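Notes > Manipulation > Household chores > Gallery

September 21, 2021
By Cristóvão Neves

Clearing a table is a useful test for a household arm because none of the steps are hard for a person and most of them are hard to specify. The objects differ in stiffness, height and finish. The places they belong in are narrow. At Clinlow we split the chore into short tasks and score each one separately: pick, carry, place, release. The log since February holds 2,424 attempts, of which 600 involve a cup or mug.

Cups are the easy class. A tapered wall gives two opposed contact surfaces, and a grasp low on the body leaves the rim clear for the camera. The common fault is at release, when one finger opens late and drags the cup sideways.

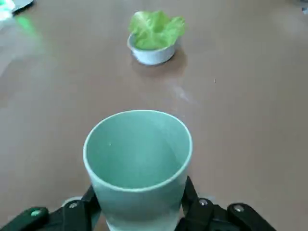 Mint-green cup between the fingers, lettuce bowl ahead.

Plates are harder. A plate lying flat offers only its edge, and the fingers have to get under it or close on the rim at a shallow angle. A rack then asks for a change of orientation of close to 90 degrees before the plate can go between the prongs. We don't claim this one as solved. Of 908 plate attempts, 58 ended with the plate upright and released.

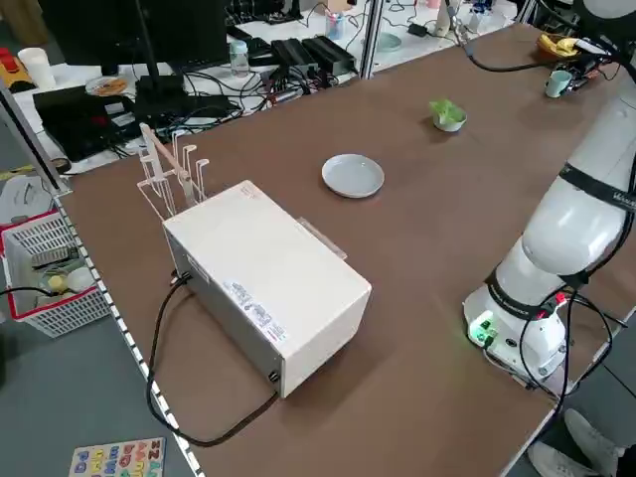

Gray-blue plate lying flat, with the white wire rack behind the box-shaped device.

Leafy vegetables are scored apart from tableware. Grip force that holds a cup will crush a leaf, and a leaf has no fixed shape to plan against. Lambrechts reports the same difficulty with folded cloth on its packing line, and the Jandholm group has dropped soft items from its task list for now.

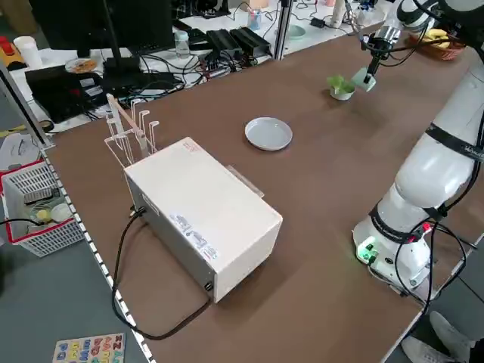 Text and selection: Cristóvão Neves, Clinlow

Cables remain the least studied part of the problem. A black cable lying across the tabletop is one more thing for the planner to route around, and it moves when touched. Our planner treats it as a fixed obstacle with a wide margin, which costs reach on the near side of the table. Mestedine uses a narrower margin and accepts more stops.

Present state of the chore list: cups, usable with supervision; plates to rack, not usable; leaves, under test.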